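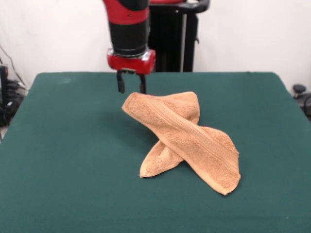 What does Rekbridge do?

We wash, mend and deliver linen for small hotels, guesthouses, hair salons and clinics. Customers either send us their own linen or rent it from our stock.

About the company

Rekbridge started as a two-machine laundry behind a dry cleaner on Tornska Street. The first customers were guesthouses near the harbor that had no room for a laundry of their own. We moved to our present building on Kamata Road when the old one could no longer take the weight of the washers, and we have added to it twice. The loading dock is at the back, off the alley. Please don't use the front door for drop-offs.

We now work for 438 customers. Most are small. A typical guesthouse sends us a few bags a week, and we have never set a minimum for regular accounts. For one-time jobs, such as weddings and conferences, the minimum is 10 pounds.

How the work is done

Bags are weighed and tagged when they come in. Linen that belongs to a customer is washed separately from rental stock and goes back to the same customer. Stained pieces are pulled out before the wash and treated by hand. If a stain won't come out, we send the piece back with a yellow slip and leave the decision to you – we do not throw away anything that isn't ours.

Small tears and loose hems are mended at no charge. Larger repairs are quoted first.

Rental linen

Our rental line is called Pikik. It covers bath towels, hand towels, bath mats, sheets and pillowcases, with table linen available in white only. Towels are retired when they become thin, and the old ones go to the animal shelter or are cut up for rags. Rental contracts run for one year and renew in January. You can change your quantities at any time with two weeks' notice.

Water and heat

The rinse water from each load is kept in a 900 gallon tank and used for the first wash of the next load. A second tank of 1000 gallons was added when we put in the new boiler. Heat from the dryers warms the incoming water during the colder months.

Deliveries

We run two routes, one north of the river and one south. Both leave early, and most stops are finished before noon. If your building is locked at that hour, we can hold a key – ask the office for the form.

Working here

We train new staff ourselves, and experience in a laundry isn't needed. Openings are posted on the board by the office and on the jobs page of this site.

Page last updated 2010-06-09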